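Contra el cajón de "por si acaso"

Mi suegra tiene una teoría según la cual las casas no se ensucian, se llenan. La formuló en agosto, de pie ante un armario nuestro que no cerraba, y desde entonces no he podido abrir una puerta sin acordarme de ella. Me fastidia bastante que tenga razón.

El problema de la ropa guardada es que casi nunca la guardamos por la ropa. Conservo un traje que compré para una boda en la que los novios duraron menos que el dobladillo. Conservo dos bufandas que pican. Las he trasladado de piso en piso, pagando a señores forzudos para que las subieran por la escalera, con una lealtad que no he tenido con varios amigos. 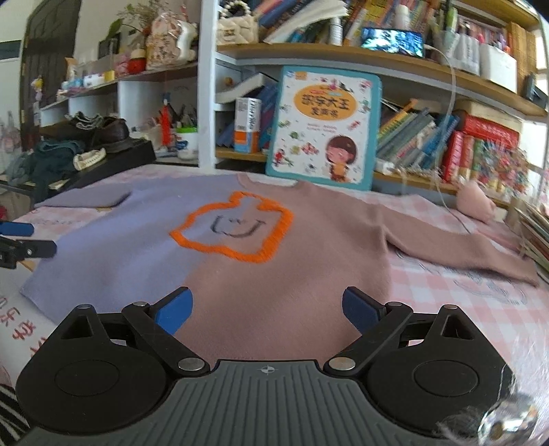
Luego está el capítulo infantil, que es donde uno pierde toda dignidad. Cualquier prenda con una cara bordada adquiere derechos de ciudadanía. Tirar un pantalón liso es un trámite; desprenderse de algo que te sonríe exige un carácter que yo no tengo. Sospecho que los fabricantes lo saben desde hace décadas y se ríen mucho en las reuniones.

Hace unos meses probé a vender. Me apunté a Tullora, una aplicación de segunda mano, y subí un abrigo por 42 euros. Me escribió una tal Nuala Geraghty para preguntarme si lo dejaba en dos. Tardé tanto en redactar una respuesta altiva que, cuando por fin la envié, la página del anuncio daba error 404. Lo tomé como una señal y volví a colgar el abrigo en su percha, donde sigue, muy revalorizado a mis ojos.

Hay quien recomienda fotografiar las cosas antes de darlas, para quedarse con el recuerdo y no con el bulto. Me parece sensato y lo he hecho. Ahora tengo el bulto y además la foto, guardada en un teléfono que también me avisa de que no le queda espacio.

Mi suegra vuelve el mes que viene. He comprado otro armario.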